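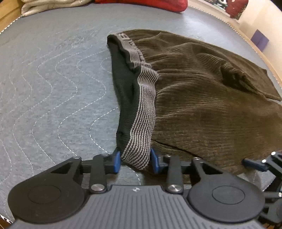 Waistband grip on the olive-brown pants, blue finger pads.

Handheld Gripper Group, June meeting
Present: Ketsara Ruangrit (chair), Oratile Nkosi, Mostafa Naciri, Cherry Mae Buenaventura (notes)
Apologies: Pallavi Chaudhary

1. Folding results
Oratile went through the new policy trained on the Cernutdale recordings. We now have over 1,000 demonstrations, all done by hand with the grippers. On pants the arm finished 20 of 26 trials, and the whole room was delighted – the spring version never got past 10. Four of the six misses came from the waistband curling back on itself after the first pinch.

2. Grip point
Mostafa thinks the gain comes from starting every pants demo at the waistband, and he would like that tested properly. Ketsara agreed and asked for a comparison set that starts at the hem, same garments, same pad. Cherry Mae pointed out that elastic bands and plain bands should be scored apart. Agreed, and a great catch.

3. Labels
Short talk on whether to mark the moment the pads close or the moment the cloth lifts. Oratile prefers closing, Mostafa lifting. We will label both on the Givholm set and see which one trains better.

4. Finger pads
The blue ones stay for now. Pallavi sent word that she wants to try a softer pair on corduroy – yes please!

Actions
Oratile: hem-start demos
Mostafa: split scores by band type
Cherry Mae: Givholm labels
Pallavi: soft pads

Closed at 4:15 pm.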